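Relorthorpe Makers' Hall
Minutes, general meeting, May
Posted by Corinne Mercado, minute-taker by default

We use cookies to remember your preferences. Accept / Manage settings

Meeting opened at 7:10 p.m., the delay being the usual hunt for the extension cord. Behrouz Kiani in the chair. Apologies received from the Atusska Street bike group, who had double-booked themselves and chose the bikes.

1. Minutes of the last meeting

Approved with one correction. Under "kitchen," the word "infestation" is to be replaced with "ants." Behrouz felt the original was alarmist. The minute-taker felt the original was accurate but has changed it.

2. Matters arising

The front door now closes. It doesn't yet open from the outside without a shove at hip height. Brudineo Hardware has been asked for a price on a new latch and has sent us a price for a new door. Corinne to write back using shorter sentences.

The lost property box was emptied and the contents displayed on the windowsill for a week. One umbrella was claimed. Two people claimed the same gray scarf, and the matter was settled between them in the parking lot. Everything left over has gone to the thrift store.

The question of who finished the good coffee was raised again and again not answered.

3. Money

Balance stands at $1,040 after the electric bill. It was asked whether this was good. Behrouz said it was better than last May and worse than it sounds, as the insurance is coming. No further questions, although there was some sighing.

Agreed to keep dues at $20 a month. A proposal to charge extra for people who leave the heat on was popular until it was asked how we would know who they were.

4. Booking calendar

The paper calendar and the online calendar disagree for most of the month. Discussion of which one is real. Those who write on the paper one said the paper one. Those who use the online one said they didn't know there was a paper one.

Decision: the online calendar is real. The paper one will stay up until the end of the month with a note on it saying so, then come down. Behrouz to write the note in large letters.

The ceramics people asked for the sink every evening. They were given the sink for two evenings and the remark that it is everyone's sink.

5. Open house

Largest item of the night and the reason people stayed.

The open house will run from noon to 4 p.m. We printed 100 flyers. A stack of these is still on top of the refrigerator, and members are asked to take some home and do something with them other than write shopping lists.

Hall to be swept the evening before. Last year the sweeping was left to "whoever gets there first," and as a result no one got there first. Names are now on the sheet by the door. If your name is on it and you didn't put it there, see Behrouz, who did.

Signs: the arrow for the restroom pointed at the supply closet last year. New arrow needed. The Oyelaran Street end of the building also wants a sign, as visitors keep coming in through the loading side and apologizing to the boiler.

Music: no. Carried by a wide margin.

6. The candy question

Raised under open house, but it grew until it needed its own number.

Candy is welcome. Everyone was clear on that. The difficulty is the worktable, the butcher-block one with the black frame, which has become the place where candy goes to be put down by people with something else in their hands. Corinne asked that it be either sorted or eaten. A voice from the back said he had been doing his part.

There was a long exchange about whether to sort by color of wrapper or by what is inside. The color side argued that it is quick and that children can help. The other side argued that people with nut allergies can't eat a color. The allergy argument won, and the labels will be kept facing up so they can be read. Anything that has lost its label goes in the trash, over one objection.

It was then pointed out that we already own containers and that the bars had so far shown no interest in getting into them.
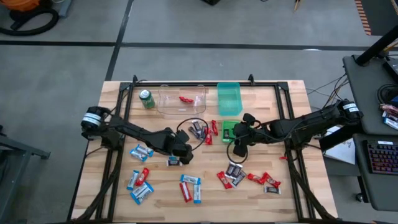
Behrouz proposed that the clear bin be used for the bars at the open house so that visitors can see what they are reaching for. Seconded. The green tray is too small for a crowd and can hold whatever is being offered at the door. The teal container was suggested for wrappers, on the grounds that it is tall and people can aim at it. Somebody wanted to know why we can't use the trash can for trash. We can. It is across the room, and history suggests this is too far.

Wrappers to be taken out of the clear bin before anything is put into it. The minute-taker notes that this took four minutes to agree.

Soda: cans are allowed in the hall, but please don't park them on the worktable next to other people's things. Take your can with you when you leave. If it has gone flat, it is still your can.

A motion to limit members to two bars each on the day was put forward by a member who has never been seen to stop at two. Carried, with laughter. It doesn't apply to visitors.

7. Tabletop care

Following on from item 6. Butcher block doesn't care for sticky things, and chocolate left in the afternoon sun gets into the joins between the strips. Wipe with a damp cloth, then a dry one. No scouring pads. The person who used the scouring pad on the kitchen counter knows who they are, and we have all been very nice about it.

The table will be oiled after the open house. Corinne has the oil. Corinne would like somebody else to have the afternoon.

8. Any other business

The window in the back hallway is stuck open a hand's width. Pleasant now, less so in January. Behrouz will look at it, having said in March that he would look at it.

Somebody has been labeling the shelves. The labels are good and we would like more of them. Please say who you are so that we can ask you to do the kitchen.

A request for a second stepladder was deferred until the first one is found.

Meeting closed at 8:50 p.m. Chairs stacked by those still present.

Actions
Corinne: write to Brudineo about the latch; update the sign-up sheet; oil.
Behrouz: calendar note; restroom arrow; hallway window.
Everyone: flyers. They are on the refrigerator.

Contact the hall office | © Relorthorpe Makers' Hall | Back to top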